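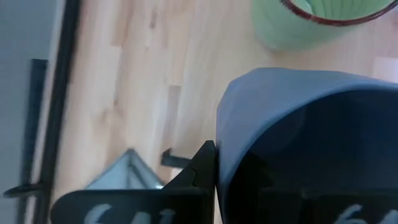
Skonudville's community hall will have its own cups again from next month, after a winter of borrowing, begging and drinking tea out of whatever happened to be in the cupboard.

The Skonudville Cup Library opened its shelves on Monday, 29th July, and by mid-morning there was a cheerful line-up reaching back past the coat hooks, with people holding cups wrapped in tea towels, newspaper and, in one case, a very good wool sock. The idea is a simple one. Anybody in town with a cup they no longer use can bring it along, and anybody putting on a lunch, a wake, a birthday or a card night can borrow as many as they like, free of charge, as long as they come back washed.

Oksana Ostapchuk, who has been running the Thursday soup lunches for longer than she cares to say, came up with the scheme after the hall's old white set finally gave out. She had priced a matching replacement and found she didn't much like the look of it.

"They were all the same, and they were all grey, and I thought, well, I wouldn't want to drink out of that at home, so why would I hand it to my neighbour?" she said. "Everybody has a favourite cup. You get a green one and a blue one side by side on the table and people start choosing, and then they start talking about which one they chose and why. You don't get that with a matching set."

The target was 70 cups, enough for a full soup lunch with a few left over for latecomers. The first 40 were in before noon, and more have been turning up on the hall step ever since, a little to the alarm of Gavin Pringle, who built the shelves and had been told to expect a much slower start.

Pringle made the shelving over two weekends in his garage on Panasiuk Road, using timber left over from a neighbour's deck. He has left the edges plain and kept the bottom shelf low enough for children to reach, where the unbreakable cups will go. He said he would happily build another unit if somebody could find him the wood and perhaps a bit of lunch.

"I brought in two of my own," he said. "One was my mum's and I had a bit of a moment about it, to tell you the truth, but it's been at the back of the cupboard for years and she'd have liked it to get out and see people."

Cups of all colours and sizes are welcome, and they needn't be fancy. A worn glaze is fine. Chips on the rim are not, and neither are cracks, however well they have been glued. Ostapchuk would also be grateful if people could take the price stickers off first, having spent a good part of Monday evening at the sink with a butter knife and a bottle of cooking oil.

Saucers are not needed just now. Teaspoons very much are, and there is an ice cream pail beside the kettle for anyone who can spare a few.

Borrowers write their name and the number of cups in the blue book by the kitchen door. Larger orders, for weddings and the like, are best arranged a week ahead so that the soup lunch isn't caught short. Cardboard carriers with dividers are under the counter and should come back with the cups.

The shelves can be visited whenever the hall is open, and donations may be left with whoever is in the kitchen. The first soup lunch to use the new collection will be served at noon on Thursday. It will be leek and potato, with barley for those who would sooner have that, and there will be rolls.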